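ホーム > ドキュメント > 遠隔操作ガイド > シミュレーション環境での実演データの記録

シミュレーションのキッチンで実演を記録する手順

このページでは、Mistixのシミュレーション環境に入っているキッチンで、遠隔操作によってロボットに作業を教えるときの手順を説明します。対象は「まな板の上の食材をつかみ、容器に移す」という課題です。環境のインストールと操作用コントローラの接続が済んでいるものとして進めます。まだの場合は、先に「導入」と「コントローラの登録」のページを読んでください。

本文はTroels Arnardóttirが書いた英語版の手順書をもとに、Olterの作業グループが日本語に直したものです。画面の表示名は英語のまま残してあります。

1. 記録を始める前の設定

Mistixを起動し、Sceneの一覧から台所の環境を選びます。読み込みが終わると、ロボットは待機姿勢で止まっています。この時点ではコントローラを動かしても腕は追従しません。

Taskの欄で課題名を選び、Episode lengthに1000と入力します。単位はステップです。慣れた操作者なら400ステップ以内に終わりますが、初めての人は迷う時間が長くなるので、最初の練習では余裕を持たせておきます。上限に達すると記録は自動で打ち切られ、そのエピソードはTimeoutとして保存されます。

次にRandomizeの項目を確認します。練習中はObject poseもTextureもオフにしてください。毎回同じ配置で繰り返したほうが、手の動かし方の癖に気づきやすくなります。本番の記録ではObject poseだけをオンにします。Textureは後から再生時に差し替えられるので、操作者が記録中に切り替える必要はありません。

保存先のフォルダ名には操作者の略号と課題名を入れます。空白や日本語の文字が入っていると、後の変換スクリプトが止まります。

2. 視点を決める

操作用の視点は、初期状態では正面からになっています。正面からだと指先と食材の前後関係がつかみにくいので、カウンターを見下ろす視点に変えます。Viewのメニューから Overhead を選び、まな板と指先が同時に見える位置まで寄せてください。

寄せすぎると、流し台やカウンターの手前が画面から外れ、腕を引いたときにぶつかる相手が見えなくなります。逆に離しすぎると、小さい食材と指の隙間が判断できません。視点の位置はSave viewで登録しておけば、次回から番号キーの5で呼び出せます。

視点の変更は記録データに影響しません。学習に使うカメラは別に定義されていて、操作者の画面とは独立に描画されます。操作者が見やすいように自由に動かしてかまいません。ただし記録中に大きく動かすと、コントローラの向きと画面の向きの対応を取り違えやすくなるため、エピソードの途中では触らないほうが無難です。

3. 手を近づける

コントローラのグリップボタンを押し込んでいる間だけ、腕が手の動きに追従します。ボタンを離すと腕はその場で止まります。自分の手を楽な位置に戻してからもう一度押せば、続きから動かせます。この操作をクラッチと呼びます。腕を遠くまで伸ばすときは、無理に一度で届かせようとせず、クラッチを使って二、三回に分けてください。

まず腕をまな板の斜め上まで運びます。経路は高めに取ります。カウンターすれすれに横から滑らせると、流し台の縁や置いてある皿に指が当たり、食材に触れる前にエピソードが無駄になります。

食材の真上に来たら、横方向の動きを止めてから下げます。指は軽く曲げた状態で、先端を下に向けておきます。指を伸ばしきったまま下ろすと、先端がまな板に当たって食材を外側へ弾くことがあります。

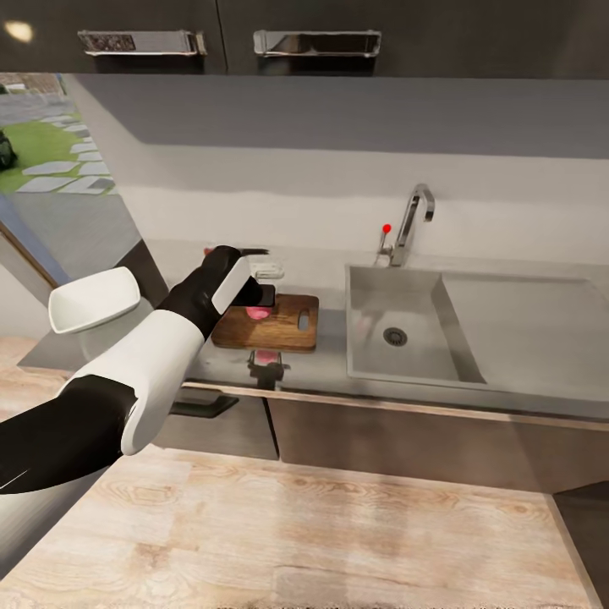
図1 まな板の食材の真上に指先を運んだ状態

高さの目安には影を使います。Mistixでは光源の影がまな板の上にも描画されるので、指先と影の間隔が詰まっていく様子を見ながら下げていくと、接触の直前で止めやすくなります。数値で確認したい場合はDebug表示をオンにすると指先の座標が出ますが、数字を追っていると動きが途切れがちになり、できあがった実演もぎこちなくなります。Debug表示は練習の段階で外しておくのが望ましいです。

手首の角度にも注意します。腕は斜めに入ってくるため、手首をまっすぐにしたままだと、指が食材に対して寝た角度で当たります。コントローラを少し内側にひねり、手の甲が上を向くように合わせてください。角度を直すのは高い位置にいる間に済ませます。低い位置でひねると、指先が弧を描いて食材を押してしまいます。

4. つかんで移す

トリガーを引くと指が閉じます。引く量に応じて閉じ具合が変わるので、最初は半分ほど引いて指が食材に触れたことを画面で確かめ、それから引き切ります。薄い食材は指と板の間に挟まったままになりやすく、そのまま持ち上げると途中で落ちます。閉じたあとに一拍置き、少しだけ持ち上げて様子を見てください。

落ちた場合、その場でつかみ直してかまいません。つかみ直しを含むエピソードも、失敗から立て直す動きの例として使えます。食材が床まで落ちたとき、あるいは流し台の中に入ったときは、そのエピソードを破棄してリセットします。

持ち上げたら、容器の上まで移動し、十分に下げてから指を開きます。高いところから放すと、食材が縁に当たって外に出ることがあります。指を開いた後は、すぐに記録を止めずに腕を少し上へ戻してください。手を離して引き上げるところまでが課題の動作に含まれます。ここが欠けたデータで学習すると、置いた直後に動作が定まらず、もう一度つかみに行くような挙動が出ます。

5. 保存と判定

終わったらメニューボタンを押します。画面にSuccess、Fail、Discardの三つが出ます。

Success: 食材が容器の中にあり、腕が離れている。
Fail: 最後まで操作したが、食材が容器に入っていない。
Discard: 操作ミス、接続の途切れ、物体が異常な動きをした場合など。

迷ったときはFailを選び、コメント欄に一言書いておきます。Discardにすると記録そのものが消えるため、後から見直すことができません。自動判定の結果も別に保存されますが、物体が縁に引っかかっている場合などは判定が安定しないので、操作者の選択を優先します。

保存が終わるとシーンは初期配置に戻ります。本番では一人あたり300エピソードを目標にします。一度に続けて取ろうとすると後半の動きが雑になるので、適当なところで区切って休んでください。

6. 記録の見直し

ReplayのタブでエピソードIDを選ぶと、記録した動きを再生できます。見るところは主に次の点です。

・接近の途中で腕が止まっている時間が長すぎないか。クラッチの操作で止まるのは避けられませんが、長い停止は後処理で切り取ります。
・指を閉じるタイミングが食材に届く前になっていないか。
・腕の肘側がカウンターや扉にめり込んでいないか。見下ろす視点では気づきにくいので、再生時に横からの視点に切り替えて確かめます。

停止区間の切り取りはtrimコマンドで行います。しきい値は設定ファイルの既定値のままで始め、食材の上で狙いを定めている短い停止まで消えてしまうようなら値を下げてください。元のファイルは上書きされません。

よくある問題

腕がコントローラと逆に動く
視点を反対側に回したまま操作しているのが主な原因です。登録した視点を呼び出し直してください。それでも直らないときは、Calibrationをやり直します。

物体が宙に浮いたまま動かない
物理計算が一時停止になっています。Pauseの表示を確認し、解除してからリセットします。リセットしても浮いたままであれば、シーンを読み込み直します。

指が食材をすり抜ける
計算の刻みが粗く設定されている可能性があります。Physicsの項目を既定値に戻してください。トリガーを急に引いたときにも起こります。

追従が遅れる
描画の品質を一段下げます。Hughesのコントローラを無線で使っている場合は、有線に切り替えると改善することがあります。

実演の例をもっと見たい場合は、Akosua Aryeeが記録したエピソードが共有フォルダのZomside以下に入っています。手首の合わせ方が丁寧なので、練習の前に再生しておくと参考になります。引き出しを開ける課題の手順は、8月の更新で別ページに移しました。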